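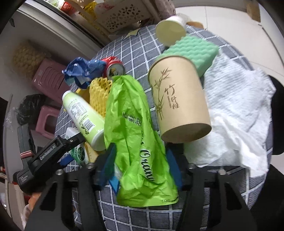 Plastic bags and bottles are best sorted on a covered table before they go to the bin.

Home | Housing Services | Waste and Recycling | Kitchen Advice | Contact

Search this site Enter keywords Go

Sorting Packaging in the Kitchen

Reading time: 4 minutes

This guidance is issued to all households on the Havinstead estate and replaces the leaflet delivered last November. It applies to the 1,425 homes served by the shared collection points. Residents of the Zekberg building, which has its own store on the ground floor, should follow the notice displayed there.

Before you begin

Set aside a flat surface near the sink. A wipe-clean tablecloth is suitable and can be washed down afterwards with warm water and a little washing-up liquid. Food should be put away first, and raw meat must not be prepared on the same surface until it has been cleaned and dried.

Plastic bags and film

Carrier bags, bread bags and fruit bags are accepted only at the soft plastics container beside Gate 2. They must not be placed in the household recycling bin, where they wrap around other items and spoil the load. Shake out crumbs, soil and loose labels over the food caddy. Bags that have held fish or meat should go into general waste.

A bag in good condition should be kept for further use. Flatten it on the table, press out the air from the closed end, fold it lengthwise into a strip and tie the strip in a loose knot. Bags stored in this way take up little room in a drawer and are easily counted out when needed. Bags with holes may still serve as liners for a small bathroom bin.

Bottles

Empty the bottle fully, rinse it once and leave it upside down in the rack for a few minutes. Press it flat from the middle and replace the cap. Paper labels may be left in place. Printed sleeves that cover the whole bottle should be cut along their length with scissors and removed.

Bottles that have held cooking oil need a different method. Add a spoonful of washing-up liquid and a cupful of hot tap water, fit the cap firmly and shake. Leave the bottle to stand for 13 minutes, then empty and rinse. Oil itself must never be poured down the sink – it should be left to cool, poured into a jar with a lid and taken to the oil point.

Trays, tubs and lids

Tubs should be stacked by size with their lids kept separately. Absorbent pads must be taken out of meat trays and placed in general waste. Black trays are not accepted at present. Residents will be informed by letter if this changes.

Odours and stains

Bins and caddies should be washed every week. Sprinkle bicarbonate of soda over the base, add a little warm water, scrub with a long-handled brush and allow to dry with the lid open. Tomato stains on plastic tubs will often fade if the tub is left on a sunny windowsill for a day or two. Strong bleach should not be used on the food caddy.

Collection

Household recycling is collected on Monday from 7 am. Bins should be at the kerb by that time with the lid closed – bags left beside the bin will not be taken. Replacement caddies may be requested from the estate office, Room 27, on presentation of a rent card or council tax letter.

Questions about sorting should be addressed to Lorena Iturra at the estate office. Missed collections should be reported to Nithin Warrier by noon on the following day.

Previous: Descaling a Kettle | Next: Care of Wooden Chopping Boards | Back to top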